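Part-time helper, Stakberg workshop

Stakberg takes in old boxes, trays and small cabinets and gets them ready for resale. We need one person for afternoon shifts starting in May, 4 hours each. You will clean and sort pieces, trim lining material and pack orders — up to 50 in a busy week. Experience is welcome but we will train you. You should be able to stand for a full shift and work neatly with your hands. 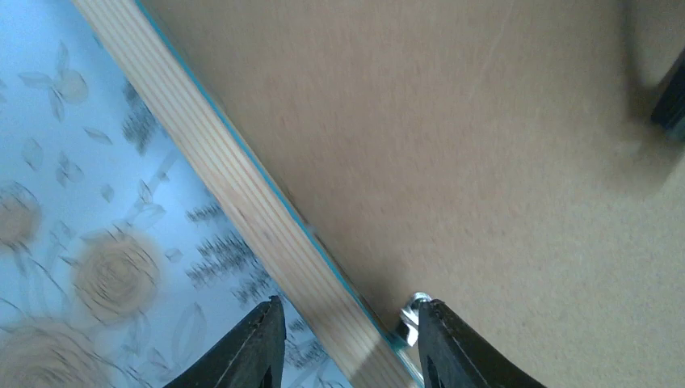 Linings and edges take up most of the shift. Expect patterns like beige roses on pale blue next to a narrow strip of light wood, where a crooked cut shows right away. To apply, stop by the Gekbridge shop, 77 Trostberg Road, before 4 p.m.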